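Progress report to the Parnholm Fund, two-arm table project
Oct 27, 2020
Prepared by Rosemarie Ehlers

Both arms are now mounted and running from one controller. Malte Eichhorn finished the second base in the shared workshop after the first set of bolts proved too short. The replacement bolts and a new power supply came to 663 dollars, which leaves 300 in the parts line.

Cúc Chu has written most of the practice tasks. They use kitchen things: mugs on a wooden mug tree, corn in a basket, plates in a rack, a small drawer with a bar handle. The drawer is the hardest. The right arm has to reach inside without pushing against the front, and we have slowed it down for that step. We log 30 attempts per task before changing any settings.

Cable routing is still open. The loop at the right wrist is long enough for full reach but takes up table space. Malte wants to try a spring clip at the elbow. We also lost about 3 days to a bad connector on the left gripper.

Next steps are the cable clip, a proper stop button within reach of the bench, and a written setup guide so other workshop members can use the table. We expect to have the guide ready by March.
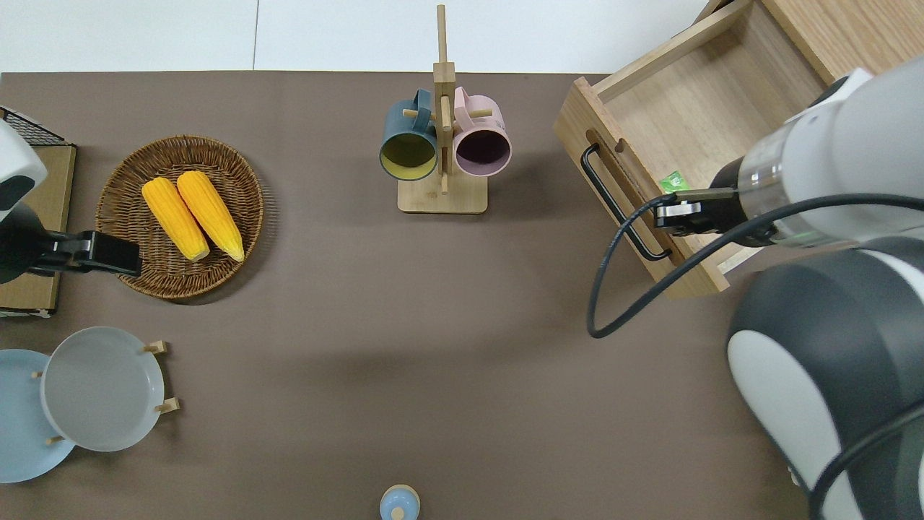

Will the project need more money before the guide is done?
The remaining parts money should cover the clip and the stop button, and we are not asking for an increase.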